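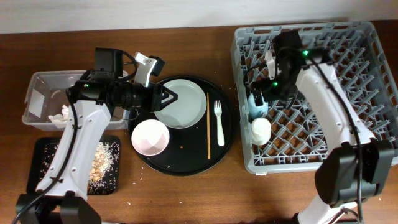 スライド1:食器の片付け課題、両腕での収録。固定カメラの視点。

発表ノート(読み上げ用ではなくメモ。時間は質疑を除いて25分)

スライド1 はじめに

おはようございます。今日は、ロボットに食器の片付けを覚えさせるためのデータをどう集めたか、という話をします。モデルの構造の話はほとんど出てきません。そちらを期待して来られた方には申し訳ないのですが、午後のポスターでSumusの評価結果を出していますので、そちらで捕まえてください。

Sumusというのは私たちの中での学習系の呼び名です。収録側の道具一式はPostarauと呼んでいます。以下、この二つの名前が何度か出ます。

(表紙のまま課題を説明する。次に進めない)

課題はこうです。食べ終わった食器が丸いトレイに載っている。残飯は黒い小さなトレイへ、紙くずは透明の容器へ、食器は右のラックへ。人間なら片付けとも思わないくらいの作業です。ただ、物の種類が多く、置き場所が三つに分かれていて、順番もある程度は自由です。この「順番が自由」というところが後で効いてきます。

スライド2 なぜこの課題か

最初の年は積み木でした。積み木は集めやすい。形が決まっていて、失敗してもやり直しが楽です。ですが、積み木でうまく動いた方策を食器に持っていくと、ほぼ何もできませんでした。

箸とフォークは薄くて細いので、平らな面から指を入れて持ち上げる必要がある。浅い皿は縁をつかむしかない。コップは口のところをつかめるが、向きを変えてラックに置くときに手首が苦しくなる。つかみ方が一つの課題の中に何種類も入るので、データを見る目も鍛えられます。

もう一つは米粒です。残飯を移すと必ずこぼれます。表紙の写真でも、トレイの上と机の上に白い粒が落ちています。初めのうちは収録を止めて拭いていたのですが、途中からやめました。理由はスライド6で話します。

スライド3 収録の仕組み

操作する人が両手で操縦用の腕を動かし、机の上の腕がそれに追従します。手首にカメラが付いています。それとは別に、机全体を見る固定のカメラがあります。表紙はこの固定カメラのものです。

記録しているのは、各カメラの映像、両腕の関節角、グリッパの開き、操作側の指令値。時刻は全部同じ時計で打ちます。当たり前に聞こえますが、最初の三週間は映像だけ別の機械で録っていて、ずれに気づかないまま集めていました。その分は捨てました。

(ここで質問が出やすい。力覚は記録していない、と答える。今後の予定はスライド9)

スライド4 数字

集めたのは全部で2,000本です。一本というのは、トレイが置かれた状態から、食器がすべてラックに入るまでを指します。

そのうち、検査で落としたのが293本。落とした理由の内訳は次のスライドに出します。やり直しや持ち直しが入っているだけのものは落としていません。

操作者ごとの本数はかなり偏っています。いちばん多い人といちばん少ない人の差は大きく、このことは後の反省に入れました。

スライド5 落とした理由

多い順に言います。

カメラの画像が途中で止まっているもの。これはケーブルの抜けかけです。腕に沿わせて結束するようにしてから、だいぶ減りました。表紙で見ると、白いリンクに黒いケーブルが沿っていて、途中で留めてあります。留める位置を手首に寄せすぎると、手首を回したときに引っ張られます。

次に、終わりの判定があいまいなもの。フォークがラックに半分だけ乗った状態で操作者が終了を押している、といったものです。何をもって終わりとするかを紙に書いて貼ったら、翌週から減りました。もっと早く貼るべきでした。

三つ目は、机の外から人の手が入ったもの。転がったコップを思わず手で止めてしまう。これは気持ちはわかるのですが、学習側から見ると、物が勝手に動いたことになります。

残りは細かいものなので省略します。一覧は配布資料の最後の表を見てください。

スライド6 きれいにしすぎない

米粒の話に戻ります。

毎回拭いて始めたデータだけで学習させると、机に粒が落ちているだけで動きが鈍くなりました。グリッパが粒のほうへ寄っていって、そこで止まる。何度か再現しています。

そこで、前の回でこぼれたものはそのまま残して次を始める日を作りました。一日のうち前半は拭く、後半は拭かない、という決め方です。混ぜて学習させると、粒のところで止まる動きは目に見えて減りました。なくなったわけではありません。

食器の初期配置も同じ考えです。皿と碗が触れそうなくらい近い配置、箸が立て向きの配置、横向きの配置、フォークと箸が重なった配置。並べる人に任せると、自分の好きな並べ方に寄ります。途中からカードを引いて決めるようにしました。カードは132枚あります。手書きです。電子化しろと言われ続けていますが、手元で引けるので不便はしていません。

ラックの側もそうです。空のラックから始まる回ばかり集めると、すでにコップが入っているラックに次を置けません。表紙ではラックの左の内側にコップが二つ並んでいて、そのうち水色のほうに右腕のグリッパがかかっています。こういう、隣に物がある状態での動きを意識して増やしました。

スライド7 両腕の使い分け

操作者には「どちらの腕で何を取るか」を指定していません。指定した時期もあります。左が残飯と紙、右が食器、と決めて集めると、動きは揃います。学習も早い。ただ、皿が左端にあるときに右腕で無理に取りに行く動きを覚えてしまい、腕同士が近づきすぎます。

そこで指定を外したところ、今度は動きがばらばらになり、80本程度の追加では学習が安定しませんでした。

落としどころとして、最初の一手だけ自由、二手目以降は近いほうの腕、という緩い決まりにしています。これがよいのかどうか、まだ自信はありません。会場で両腕の収録をやっている方がいれば、どうしているか聞きたいです。

(ここで会場に振る。手が挙がらなければ進む)

スライド8 操作者のこと

収録の質は、操作する人の慣れと疲れで大きく変わります。

続けて操作するのは一時間まで、としました。一時間を超えると、コップをラックに置く高さが少しずつ上がります。つまり、早めに離すようになる。本人は気づいていません。関節角を並べるとはっきり出ます。

練習は丸一日取ります。練習中の分は学習に入れません。もったいないと言われましたが、一度入れて比べたところ、入れないほうがよい結果でした。

操作者の教育はFitzgerald Castellanosが一人で見てきました。収録手順書も彼が書いたものです。第4版が最新で、Okaforの拠点でも同じ版を使っています。Zumettiの拠点はまだ第3版なので、手順書を取り寄せる方は版を確認してください。

スライド9 反省とこれから

反省を三つ書きましたが、時間がなければ一つ目だけ話す。

一、操作者の偏り。本数の多い人の癖がそのまま方策に出ています。フォークを取る前にグリッパを一度大きく開く動きは、完全に一人の癖です。動作の成否には影響しませんが、見ればわかるくらい出ます。

二、検査が遅い。集めてから検査までに二週間空いたことがあり、その間ずっと同じ不具合で録り続けていました。今は当日の夕方に、その日の分から抜き出して見ています。

三、食器の種類が足りない。持っている一式で集めたので、深い鉢や取っ手の付いたものが弱いです。

これからの予定。11月から食器を入れ替えて集め直します。ラックも別の形のものを足します。指先の力の記録も始めますが、こちらはまだセンサの取り付けが決まっていません。

スライド10 質疑用の予備

聞かれそうなこと。

データの公開は? 検査済みの分を公開する方向で調整中。時期は言わない。

シミュレーションで代用できないか? 硬い食器だけならある程度は。残飯と丸まった紙は今のところ実機で録っている。

一本の長さは? 配置によってかなり違う。慣れた人でも、箸が最後に残ると長くなる。

失敗した動きは学習に入れるのか? 途中で落として拾い直したものは入れる。最後まで片付かなかったものは入れない。前者を抜いた版も試したが、落としたあとに何もしなくなった。

同じ手順で別の腕に移せるか? 試していない。手首まわりの寸法が変わるとラックの中での動きが変わるはずなので、録り直しになると思っている。

(終わったら表紙に戻しておく。連絡先は表紙の右下)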